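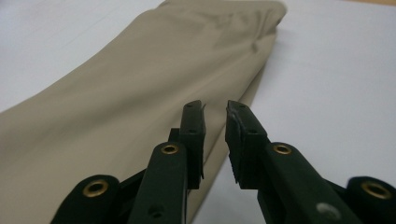
Ticket 666
Queue: student placements, agriculture and extension
Opened by: Calum Lennox, field supervisor
Subject: Placement hours wrong for the soil plots group
Status: open, waiting on Esano

First entry

The summary page in Riseo says two of my placement students have not met the hours requirement for the summer. I was standing in the same field as both of them for most of it, so I would like to know where the page gets its numbers.

The requirement is 200 hours. By the paper sheets in the site hut both students are over it. Riseo has them well short and has put the red flag on their records, which blocks the placement credit. The other students in the group look right, or at least nobody has complained, which I don't take as the same thing.

I have already done what the help page suggests. I signed out and in again, tried a different browser, and pressed the refresh button on the summary. The refresh button spins for a while and gives me the same figures back. I am not convinced it does anything.

Reply from the placements desk

Thanks Calum. Hours come into Riseo from the Flindex app overnight. Could you ask both students to check that their entries were submitted and not left as drafts? That is the usual cause.

Calum Lennox

Asked. Both sent me their screens. Every entry has the green tick and the word "Submitted". I will say that the green tick appears as soon as you press the button, signal or no signal, and there is no signal on the lower plots. So I don't know what the tick is worth. But you asked, and they are ticked.

Placements desk

Thank you. The ticks mean the entries reached us. We have run the overnight import again by hand for both students. Please look tomorrow morning.

Calum Lennox

Looked. No change for the first student. The second has gone down by 2 hours. I would be glad to hear how running an import again takes hours away from somebody.

Placements desk

We think a duplicate entry was removed. Riseo does this when two entries have the same start time and site.

Calum Lennox

Which entry? I can't see a list of what was removed, only the total. If the system is going to throw work away it ought to say which bit. She did a morning on the soil cores and then helped with the outreach stall in the afternoon, and both were logged at the hut because that is the only place a phone works. Same site, yes. Same work, no. 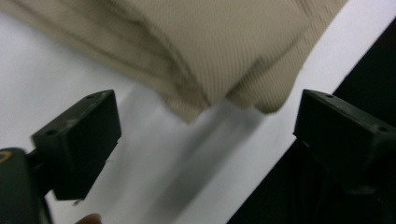
I went through the paper sheets last night and wrote them out next to the exported file, day by day, for both students. Attached as a plain table. What I found:

The missing hours are nearly all from the lower plots. The hut days and the glasshouse days match to the quarter hour.

On the lower plots, any shift that began before eight in the morning is absent from Riseo. Later shifts on the same plots are there.

The students who look right in the system never did early starts. They were on the seed trials, which begin at nine. So I would not call them right yet, just untested.

I don't claim to know what this means. I do think it rules out drafts.

Placements desk

That is very useful. We have passed your table to Esano, who look after the link between Flindex and Riseo. They normally reply within 36 hours.

Esano support

Hello Calum. We have reviewed the link and it is working as expected. All records received from Flindex in the period were passed on. Please could the students reinstall the app and try again?

Calum Lennox

Try what again? The placement finished at the end of August. They can't go back and pull cores at six in the morning to see if it counts this time.

Also, please don't ask them to reinstall. If the early shifts are still sitting on the phones and were never sent, wiping the app is the one sure way to lose them. I have told both students to leave it alone and keep the phones charged. If I am wrong about that, tell me why, but I would like the why.

Esano support

Understood, please do not reinstall for now. Can you confirm which site code the lower plots use?

Calum Lennox

It was LP until November, when the whole farm was renamed for the Cantero soil project and the lower plots became CL. The hut and glasshouse kept their old codes. I raised it at the time and was told past records would move over by themselves.

Before anybody says "ah, the rename" and closes this: I thought so too, and it doesn't cover it. If the rename had lost the lower plots, it would have lost the late shifts as well. Those are fine. It may be one half of the answer.

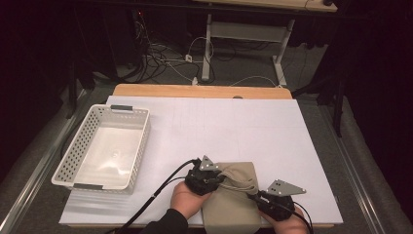 One more thing I tested, for what it is worth. I made a dummy entry under my own name on the lower plots, starting at half past six, from the hut with full signal. It arrived in Riseo the next day, but as a nine o'clock start and cut short to match. Then I made another starting at half past six and ending at half past eight. That one never arrived at all.

So it looks to me as if something is trimming shifts to a nine o'clock opening time, and a shift that ends before then is trimmed to nothing. That still doesn't square with my table, where an early start vanishes even when it ran to lunch. Unless the trimmed ones then count as duplicates of the later entry on the same site, and get removed. See above about the soil cores. I would want somebody to check that and not take my word.

Placements desk

We have looked at the settings for the new code. CL was set up with opening hours of nine to five, copied from the visitor centre. LP had none. We have removed the opening hours from CL and asked Esano to switch off duplicate removal for the group while they reload the summer records.

Calum Lennox

Good. That is the first explanation here I can half believe. Who checks the reload? I would sooner it wasn't the summary page, given that is what I am complaining about. Please send me the full list of entries, and I will put it against the paper.

Entry added 2024-12-21

Esano sent the list on. First student: every shift matches the sheets, over the requirement, flag gone. Second student: the soil core morning is back, but one early shift from July still starts at nine. The paper says six, with my initials beside it.

Please don't close this until that one is put right. Someone also needs to look at the seed trials students, even though they seem fine, and at any other group using a renamed code. The desk's automatic message asked me to rate how my problem was solved. I have left it blank.

Status: open, waiting on Esano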